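Junio, once de la noche

Hoy me han cambiado el título. Entré en Bokero como auxiliar de preparación y desde esta mañana soy, según el correo, supervisora de célula. El sueldo sigue siendo el de auxiliar, que para eso no había plantilla de correo. La célula es una mesa, una pared blanca y el robot, y yo lo superviso sentada en el mismo taburete cojo donde antes hacía yo las cajas.

Lo que hacemos no ha variado: llegan botes con tapa de rosca, se separan por el color de la tapa, van a su cubeta y de ahí a embalaje. Doce años de oficio que caben en una frase, qué disgusto escribirla. El caso es que Kosen, los que nos instalan el sistema, pidieron que alguien con experiencia les explicara el proceso, y me tiré una tarde entera contándoles cosas que no sabía que sabía. Que una tapa mal cerrada se nota en el dedo antes que en el ojo. Que el bote se coge por el cuerpo, nunca por la rosca. El chico tomaba notas con mucha educación. Luego me enseñó el resumen y ponía «agarre lateral». Ya está. Agarre lateral.

El objetivo para final de mes son 1100 botes por turno. Yo en mis buenos tiempos llegaba a 2000, pero también tenía mejor espalda, y el encargado me recordó que el robot no para a comer. Le dije que tampoco avisa cuando está cansado - se queda quieto con la luz verde encendida y una expresión muy digna, y hay que adivinar. Me pasé media mañana adivinando. Una vez era el sensor, otra era el programa, y la tercera era que yo le había dado a pausa con el codo. Esa no la he apuntado en el parte.

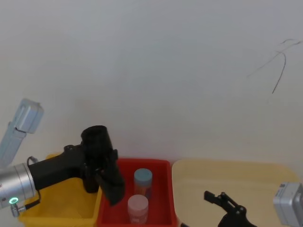

Las cubetas, por cierto, fueron el gran debate de la semana. En Nistcombe, que es la planta que nos ponen siempre de ejemplo, las usan todas grises. Aquí las queremos de colores porque las hemos tenido así toda la vida y porque en el turno de noche, con el sueño que hay, un color se agradece. Cuatro reuniones para eso. Ganamos nosotras, y me hizo una ilusión ridícula, como si hubiéramos firmado un convenio.

Lo raro es el silencio. Antes éramos 4 en esta zona y se hablaba de todo: de los hijos, de la serie, de quién se había llevado la cinta buena. Ahora una está en embalaje, otra en recepción y la otra pidió el traslado al almacén de Prado, que le queda al lado de casa y tiene ventanas. A mediodía nos juntamos en el comedor y hablamos más deprisa, para que dé tiempo. Yo cuento las averías. Me he convertido en la que cuenta las averías, que es un papel con bastante público, sobre todo los días malos.

También tengo que decir lo otro, que si no este cuaderno parece un pliego de quejas. Hoy no me duele la muñeca. Llevo toda la semana sin la muñequera y me he dado cuenta al fregar los platos, con la mano metida en el agua y sin ninguna gana de insultar a nadie. No sé cuánto vale eso. En la nómina no sale, pero tampoco salía cuando me dolía.

Por la tarde vino el de formación con una encuesta. «¿Se siente usted acompañada en el proceso de transformación?», del uno al cinco. Pregunté si por el robot o por la empresa y me dijo que en general. Puse un tres. Luego había un espacio para sugerencias y pedí un taburete nuevo, que llevo pidiéndolo desde antes de que hubiera encuestas. Me han dicho que entra en la segunda fase, cuando el sistema lleve 100 turnos seguidos sin incidencias graves. Así que ahora soy la persona de toda la planta con más interés en que a ese aparato le vaya bien.

Mañana entro a las seis. Tengo que acordarme de llevar un cojín y de no apoyar el codo donde la pausa.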